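Friday, getting on for midnight

Back from the club and too wound up to sleep, so this gets written down while I'm still cross. We have 11 days until Neltby and the plan, as of tonight, is the plan I argued against in the first week of May. Bags. Soft things in bags. I said then that a zip bag is about the worst object you could hand to a pair of grippers, all shine and creases, and I was told that was the appeal. Fine.

The sheet on the whiteboard says 68 per cent. I asked what of. It came out after a good deal of shuffling that this was 40 tries on the easy layout, done in the afternoon by the person who wrote the code, who also decided what counted as a success. Lifting a corner and dropping it again was down as a "partial" and the partials were in the total. I'd like to see what the judges at Neltby make of a partial.

Then the Vurkulville argument again. They won last year, so whatever they did must be right, so we must use two arms. I've watched their video more times than is good for me and it has a cut in it just where the bag ought to open. I mentioned the cut. Nobody wanted to hear about the cut.

I will admit the new wrist code is smoother than I expected. Smooth isn't the same as knowing where the seal is, though, and my money is still on the Dosomwood lot, who have one arm and a dull method and turn up with spare batteries.

Sjöberg module report due too, 2 pages, not started. I've told them I'll do the counting myself next session, with the partials in their own column. They can sulk.

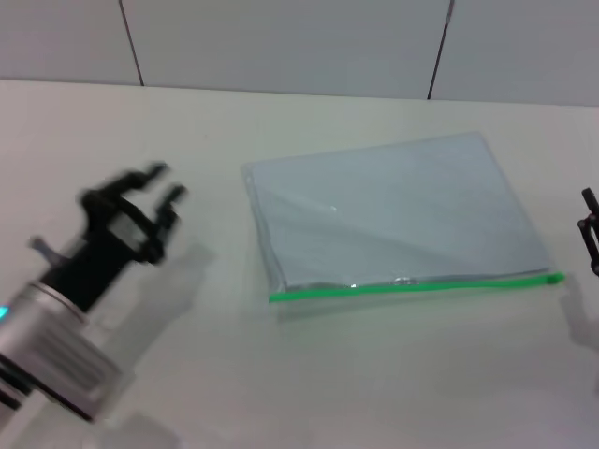
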